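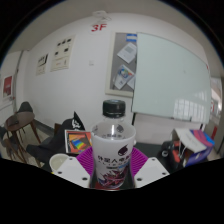 Water bottle with black screw cap.

Search the Help Center
Search
All topics

Skisum Craft Support
Ticket: Otadik cutter stops partway through layered felt designs
Status: Resolved
Product: Otadik cutting machine with Yin design software
Opened by: Marit Ljungberg
Assigned to: Deming Luo

Initial report

The customer cuts felt shapes for cushion covers and pet bedding. She reports that the machine completes the first layer of a design and then stops partway through the second. The carriage returns to the left side, the load button flashes, and Yin displays the message "Cut interrupted. Check material." The mat remains loaded. Selecting Resume causes the carriage to move to the correct starting point, but the blade does not lower.

The fault was first noticed in February and was then occasional. It now occurs on every design that contains more than one layer of felt. Single-layer designs in felt and all designs in cotton are cut without difficulty.

The customer had already replaced the blade, cleaned the mat and restarted both the machine and the computer before opening this ticket.

First response (Deming Luo)

Thank you for the detailed report. Please carry out the following checks and reply with the results.

1. Open the machine settings in Yin and record the firmware version.
2. Remove the blade housing, clear any fiber from the opening and replace the housing until it clicks.
3. Wipe the roller bar with a dry, lint-free cloth. Do not use alcohol on the rollers.
4. Load a new mat with a single sheet of felt and run the built-in test square at pressure 13.
5. Run the same test square at pressure 19.

Please do not change the material profile between the two tests.

Customer reply

Firmware is the version installed at purchase. A small amount of gray fiber was removed from the blade housing. Both test squares were cut in full. At pressure 13 the felt had to be pulled away at two corners. At pressure 19 it lifted out cleanly. The original cushion design was then run again and stopped at the same place in the second layer, beside the scalloped edge. 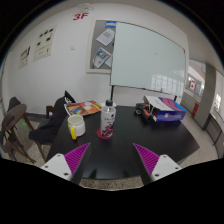
Black tabletop with a curved front edge; bottle with black cap left of centre.

Second response (Deming Luo)

The test results indicate that the blade, housing and rollers are in working order. As the stop occurs at a fixed place in the design, we requested a copy of the project file.

The file was received and examined. The scalloped edge was traced from a scanned drawing, and the second layer contains more than 1,000 separate points along that edge. Many of these lie on top of one another. The older firmware treats a dense group of points as a loss of contact with the material and ends the cut. Cotton designs from the same customer were drawn in Yin directly and are not affected.

Recommended action:

Save a copy of the project under a new name. Select the second layer, open Edit Path and choose Simplify. Set the slider to 50 and apply. Compare the edge with the original drawing before saving. The curve should remain smooth, with no flat sections between the scallops.

Update the machine firmware through the Yin settings page. The machine must be connected by cable for the update. Do not switch it off while the light is amber.

Select the Codlow felt profile again after the update, as saved material profiles are cleared.

Customer reply

The path was simplified and the update was installed. The first attempt at the update failed with a connection message and was repeated using a different cable. Both layers of the cushion design have now been cut in full on two occasions. One scallop near the zipper opening is slightly flatter than before and will be redrawn by hand.

The customer asks whether the older project files must also be corrected.

Closing note (Deming Luo)

Older files may be used as they are with the new firmware. Files with traced edges will cut more quickly if the path is simplified first. The ticket may be reopened by replying to the notification message.

Last updated: Jun 6, 2020

This site uses cookies to keep you signed in and to remember your language. By continuing to use the Help Center you accept their use. Accept | Cookie settings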